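Print this page | E-mail this page | 3 comments

FOR IMMEDIATE RELEASE
June 19, 2006

Escobar Tableware Adds Plates and Cups to Its Iltesen Line

JULLEN -- Escobar Tableware is adding two pieces to Iltesen, its line of everyday dishes for small kitchens. The new round plate and straight-sided cup go on sale this week at the company's store in Jullen and at 419 other shops that carry the line.

The plate comes in off-white with a lightly speckled glaze and has a low raised rim. The cup is light blue and cylindrical. They are sold one at a time, so customers can replace a broken piece without buying a full set.
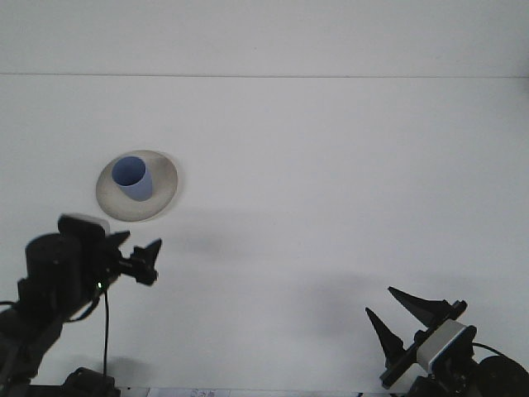
Can the new pieces be used with older Iltesen dishes?

The sizes have not changed. New plates stack with those sold since the line began, and the cups fit the same shelf racks.

Escobar tested the glaze in March with 607 households, who used the dishes for daily meals and filled out a short form at the end of the month. The rim was made slightly lower after those forms came in. Packing is handled by Cernix, which ships the plates in paper sleeves inside plain cardboard boxes.

The first run is 2736 plates and the same number of cups. A second run is planned for the fall, when a matching bowl will be added. Stores that want to carry the line can ask for a price list and a sample plate at the Jullen office.

Escobar Tableware makes dishes and serving pieces for home use.

Shares: 12 | E-mail to a friend | Print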